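**Tennis balls in the dryer with a down jacket: does the felt color come off?**

Madhu Sandhu

Hello everybody. I washed my down jacket (brand is Garnar, light gray) and the filling became hard lumps in the sleeves. My neighbor told me to put tennis balls in the dryer with it. I have only the normal yellow kind, which my son used for playing, but not much.

I am afraid the yellow color will go to the jacket. I paid 200 dollars for it and I don't want green spots. Also I am not sure how many balls are enough. I have 4 of them at home, and these two look the cleanest to me. 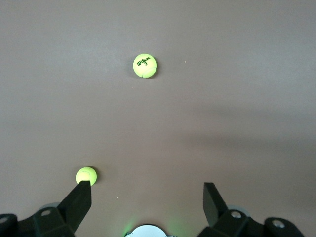 Two of my tennis balls. The one behind is a Wilson 3.

Should I wash them before? And is low heat okay? Thank you in advance for your kind answers.

---

Malachy Conneely

Low heat, yes. I always do it with two or three balls for one jacket. Put each ball in an old white sock and make a knot, then the felt does not touch the fabric. Wash them in the socks first with a little soap and look if the sock gets yellow. If it stays white you can be calm.

Run the dryer 30 minutes, take the jacket out, break the lumps with your fingers, and run it again. For mine it needed more than three rounds. Please close all the zippers. It will be loud.

---

Cronin

just buy wool dryer balls, tennis balls smell like rubber when they get warm

---

Madhu Sandhu

Thank you Malachy, I will try with the socks this evening. My dryer has a program of 20 minutes, so I will do that one and repeat it.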